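Can a robot clear and wipe down a kitchen counter yet?
Posted in Home Tech, Oct 18, 2025

Joanne Garside
My sister swears that by next year we'll all have a machine doing the dishes and wiping the counters. I have two kids and a counter that is never clear, so I'm interested! But every clip I find is sped up or has a cut in it. Is anybody close, or should I just buy another sponge? My budget tops out at 356 dollars, which I suspect is my answer right there.

Rajkumari Saxena
Not at that price, no. I did test work at Wondach until August and kitchens were the hardest room by a mile. Shiny surfaces throw glare, the gripper puts its own shadow on the wall, and cups in motion are just a smear to the wrist camera.

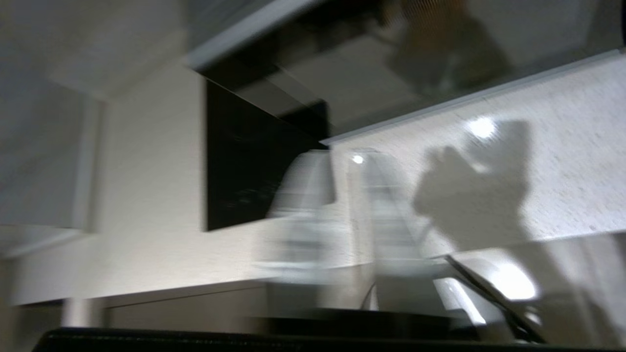
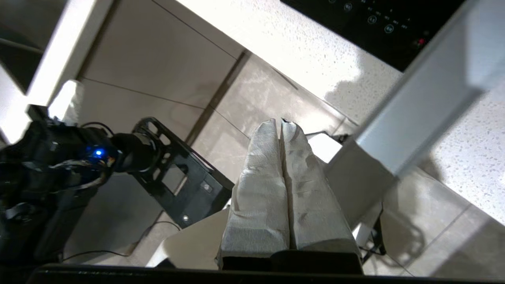 What works and what doesn't, from what I saw
Picking up one cup from a clear spot - pretty good. Stacks, wet glass, anything soft - not good. We did 40 tries at wiping up one spill and I was happy with 24 of them, and I'm easy to please. Padding on the fingers helps with grip but it gets grubby fast. Somebody still has to stand there the whole time, so you'd save zero minutes.

kurden_fan80
my cousin has a robot vacuum and it ate a sock. get the sponge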